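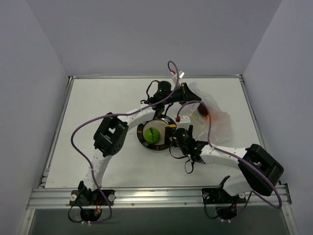 The arms are the cheap part, according to the production lead at Evlow, and anyone drawing up a first budget should start with the bench. She has been through it twice now. The first time, her shop in Bostham bought a pair of small arms in May and had them running by the end of summer. The months between went to a table, a power supply and an argument over where the cables should go.

Evlow packs sample kits for kitchen suppliers, mostly short runs with odd shapes and a lot of thin bags. It's the sort of work that larger automation vendors tend to quote high or decline. The company looked at one industrial cell, got a price well outside its range, and began asking what it could do with two light arms on a shared beam.

The quote it accepted came from Druvix, a regional supplier. The arm pair was listed at $3,378. The bench, with its metal-profile frame, white work surface and three gray walls, came to $2,510. Cables, spare connectors and a second set of gripper fingers added $662. Evlow had planned for the first number and guessed low on the other two.

**Where the money went**

The walls were nearly cut from the order. They went back in after a trial on an open table, where the overhead camera picked up people walking by and the results changed from morning to afternoon. Plain gray panels are not expensive, but they have to be measured, and they make the bench harder to move through a doorway. Evlow's had to be taken apart once to get it inside.

Clear plastic bags were the other surprise. A plate is easy to plan for. It has a rim and it stays the same shape. A crumpled bag has a different outline every time it's set down, and whatever is inside shows through blurred. The shop had allowed two weeks for bag handling and spent most of a season on it. That time was staff time, and it didn't appear on any invoice.

Cable runs deserve their own line in the budget. On a two-arm setup the wiring has to follow each arm through its full reach without catching on the other one - slack in one position is a snag in the next. Evlow now keeps a spare for every cable on the bench and replaces them on a schedule.

**The second purchase**

For its second bench the company also asked for a quote from Aquino, which sells the arms, frame and wiring as one package at $3,622. The price looked better on paper. It left out the walls and the lighting, and the support period was shorter. Evlow stayed with separate orders, mainly so that a late frame wouldn't hold up the arms.

Other small shops may decide differently. A company with no one on staff who likes wiring should probably pay for the package and a day of setup. Either way, it helps to ask for these in writing:

- lead time for a single replacement motor
- who supplies the beam and the base mounts
- whether gripper fingers are sold separately
- the bench size once assembled, including the walls

Evlow's third bench is in next year's plan, with the same arms and a wider table. The doorway has been measured.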